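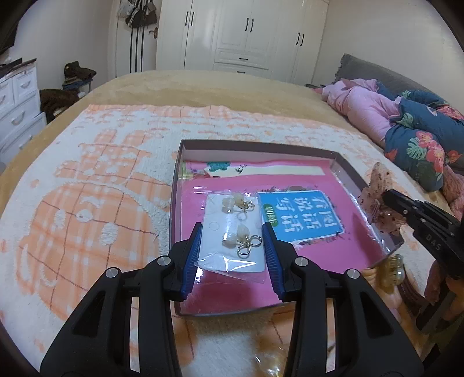 Iresha Kumarasinghe comentó que antes de contestar nada hacía falta saber si el paquete iba dentro del país o fuera, porque con pendientes cambia bastante la cosa. Tiene razón, así que lo cuento entero, perdón por el lío.

Vendo pendientes de bisutería en Tokico desde marzo, poca cosa, y hasta ahora los mandaba en su cartoncito, dentro de una bolsita transparente y hala, al sobre acolchado. Todo nacional. Pues ya van dos clientas que me escriben diciendo que el cartón les llegó doblado y un aro torcido. ¿Vosotros usáis caja para algo tan pequeño? Es que la caja me sube el envío y vendo los pares a 8 euros, no me queda casi nada. Y otra duda: ¿merece la pena pagar seguimiento?

Thắng Lương
¡Hola! Yo pasé por lo mismo con los broches. Lo que me funcionó fue seguir con el sobre pero metiendo el cartón entre dos trozos de cartón rígido, un poco más grandes que la tarjeta, sujetos con cinta de papel (la de pintor, que luego se quita sin romper nada). Los corto de cajas viejas, o sea que me salen gratis. Eso sí, mira el grosor, porque en cuanto te pasas ya te cobran otra tarifa. Yo me hice una ranura en una tapa de zapatos y si el sobre no pasa por ahí, lo rehago. Compré 100 sobres de golpe en Hedegaard y todavía me quedan. En cuanto al seguimiento, en pedidos de un solo par no lo pongo, lo ofrezco como opción y que decida quien compra.

marisol_hilos
caja siempre!! te ahorras disgustos

Iresha Kumarasinghe
Si es nacional, lo de Thắng me parece bien. Yo añadiría que pongas el cierre por detrás con un tope de silicona, que los aros se mueven muchísimo y al moverse se enganchan unos con otros. Con el seguimiento soy más miedosa: a partir de unos 10 euros de pedido lo meto yo en el precio y ni pregunto. Y a las dos clientas les mandaría otro par sin discutir, la verdad, que una mala reseña te sale más cara. Ah, y haz una prueba, mándate un sobre a tu propia casa y mira cómo llega.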